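The Lid

668 shares | 14 comments

Gerrit Mokgethi had opened phone boxes for Uvura for six years. The work came in on pallets from the stores. People bought a phone, changed their minds and sent it back, and somebody had to open the box, take everything out, check it and put it back the way the factory had it. That was the returns room. There were eleven benches in it when he started.

The lids were the hard part. A phone lid fits tight on purpose. If you pull it, the base comes up with it, and then it lets go and the phone lands on the table. You have to hold the lid by its long sides and lift a little and wait for the air to get in. Gerrit could do it without looking. On a good shift he did 332 boxes. The target was 300, and he was usually over it by the second break, so he spent the last hour sweeping or helping whoever was behind.

In January they cleared out benches one and two, nearest the window, and pushed two tables together in the space. Then the arms came. A man from Cametti bolted things down for three days and drank their coffee.

"What's it going to do?" Gerrit asked him.

"Same as you," the man said. He had his head under the table. "Slower, for now."

The supervisor was a woman named Nkuna. She had worked the benches herself before Gerrit's time, and she still had the habit of squaring up any stack of boxes she walked past. She called Gerrit into the office and left the door open.

"They want someone to show it," she said. "You put your hands in the controllers and do the job and it follows you. You do that enough times and then it tries by itself."

"How many times is enough?"

"The paper says 1,000."

"And then what?"

"And then it tries by itself," she said again. She moved a stapler an inch to the left. "It's the same pay plus two dollars an hour. It's evenings. I put your name down, but I can take it off."

He asked if he could think about it. She said until tomorrow. He went home and told his wife, who asked whether they would still need him when it was finished. He said he didn't know. She asked whether they would do it without him if he said no. He said yes, probably with Dale, and Dale tore lids.

He took it.

The first week was bad. The controllers were two handles on a stand, and when he moved his hands the arms moved a moment later, like somebody copying him who didn't want to get caught. He crushed nine lids. He dropped phones. They were dead phones, kept for the purpose, but each time one hit the table he said sorry out loud. The girl who kept the count for Cametti stopped looking up after a while.

He found out how little he knew about what he did. With his own hands he never thought about the waiting part. With the arms he had no feel for the air going in. He had to watch the gap between the lid and the base and guess. He started talking himself through it. Left side takes the lid. Right side keeps the base down. Up a little. Stop. Up a little.

"You say that every time," the girl said.

"Does it matter?"

"It can't hear you. I was only noticing."

By the third week he was good at it. By the fifth he was opening a box in under a minute, and he had stopped going home with a sore neck. The day shift would come past on their way out and stand there for a bit with their coats on. Some of them asked questions. Dale asked if he was training his own replacement and laughed, and nobody else did.

"Yours too," Gerrit said.

Dale went home.

What changed in the room was mostly small. They took out benches five and six and put in a rack. The radio went, because there was a camera on the line now and somebody upstairs thought music looked unprofessional. Two people left for the warehouse at Falaren, which paid less but had a bus. Their names stayed on their lockers for a month. Those who remained got a new sheet to fill in that asked them to write down why a box was difficult. Most of them wrote "tight." One wrote "because it is a box."

Gerrit was given the sheets to read. He hadn't asked for them. Nkuna said since he was the one who knew the machine, he could say which things on the sheets it ought to be shown. So he sat at bench four before his shift with a pencil and went through them. He learned that Marta on bench nine turned every box upside down first and let the base slide out by its own weight. He had worked thirty feet from her for six years and had never seen her do it.

He went over to her bench and asked her to show him.

"Why?" she said.

"It's a better way."

"I know it's a better way." She kept her hand on the box. "Are you going to teach it?"

He thought about saying no. "I might," he said.

She looked at the box for a time and then she turned it over and did it, fast, so that he had to ask her to do it again. She did it again slower. Then she gave him the box to try. Neither of them said anything more about it, and he never did show it to the arms. He told himself the grippers weren't suited to it. That was partly true.

He finished the count on an evening when it rained. The girl wrote the number down, turned the page around so he could see it, and shook his hand. They ate a bag of chips. She said the people at Cametti would need a few days with it and then they would come and run it.

For those few days he went back on the bench. His own hands felt too quick. He did 131 boxes before lunch and had to sit down.

They ran it in the evening, after the day shift had gone, so that if it went wrong it would go wrong in front of fewer people. The window was dark by then. Nkuna stayed. The man who had bolted it down came back and stood with his arms folded. Gerrit had a cold and had left a couple of tissues on the ledge, and he kept meaning to throw them out.

"Do you want to do anything?" Nkuna asked him.

"Like what?"

"I don't know. You're the one who showed it."

He laid out the boxes. He cut the tape on them with the red scissors and set the scissors down at the far side, out of the way, next to the box with the orange phone printed on top. Then he went and stood behind the line on the floor.

The first try, the left arm closed on nothing and opened again. The second try it got the lid and brought the whole box up with it, and the man from Cametti stopped it and set the box back and started it over. Nobody talked. Gerrit's hands were in his pockets, and he noticed that they were moving.

On the third try the left gripper took the lid. The right one came down over the base. The lid went up a little and stopped.

Gerrit had never been told whether it would keep that, the stopping. He had done it every time, but he had also scratched his nose sometimes, and sneezed, and he had supposed that a thing like that would sort out for itself what counted. It waited about as long as he would have. Then it went up a little more.

"Look at that," Nkuna said. "That's you."

He said it was. The lid was clear of the base by then and tilted over so that you could see the inside of it, the raised place in the shape of a phone, and the phone itself was still down in its tray.

"Does it know to put the lid down now?" she asked.

"It should," Gerrit said. "Give it a second."

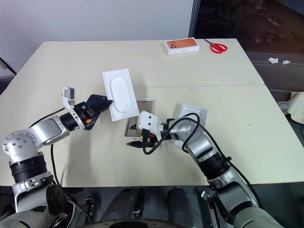 Part Two: Bench Nine

Marta gave her notice the same week. She left it on Nkuna's desk under the stapler.

Part two goes up in the spring.

Last updated: January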